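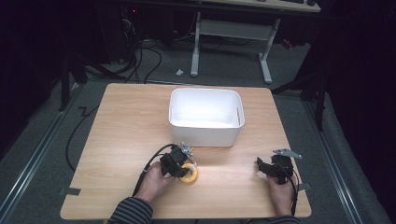
I have been trying to get my recipe cards in order since January, and I am finally far enough along to write down how I did it. Most of them came from my aunt, Marlene Camargo, who cooked for a boarding house in Darholm and wrote on whatever paper was closest. There are backs of envelopes, a few bank slips and a lot of index cards with the corners gone soft. For years they sat in a drawer. What got me moving was a plain container like the white plastic one on the table, with straight enough sides and a slot in the side to grab it by. I don't own a nice recipe box and I don't plan to buy one. The cards vary too much in size for any box I have seen.

The first thing I did was pull out everything that wasn't a recipe. That was a good part of the pile. Phone numbers, a bus schedule, a list of who owed her for eggs. I kept the egg list.

Then I sorted by what I would cook, and ignored what the card called it. My aunt filed a potato dish under "Wednesday" and three different soups under "Lucimara," meaning Lucimara Fagundes from next door, who gave them to her. If I filed them her way I would never find anything. I wrote her heading on the back in pencil so it isn't lost.

Duplicates took longest. She had 15 cards for the same corn cake, and no two agree on the oven or the amount of milk. I made four of them over a couple of weekends. The one with the coconut is the best and the one that says "better" across the top is dry. I kept all of them anyway, held together with a clip, with the coconut one in front.

I copied out the worst ones by hand. I tried typing them and didn't like it. Typing made me want to fix her spelling and fill in the missing steps, and then it was my recipe. By hand I just copied what was there. "Flour until it's right" is staying in.
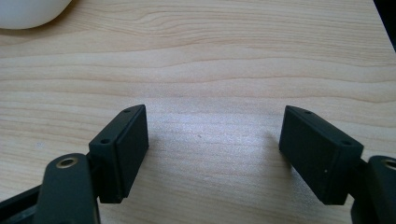
Wood grain on the tabletop.

A few practical notes if you are starting on a pile like this. Work on a surface you can leave alone overnight. I had to clear mine for dinner twice and both times I mixed up two stacks. Don't use tape on old paper. Put the stained cards in sleeves first, before you handle them much.

I still have the desserts left, plus an envelope Aparecida Frota mailed me after she heard what I was doing. It has almost nothing in it I can read. There is one for quince paste that looks complete except for the sugar, so I am going to try it this week with equal weights and see how it sets.

We use cookies to remember your preferences and count visits. By continuing to read this blog you agree to their use. Accept | Learn more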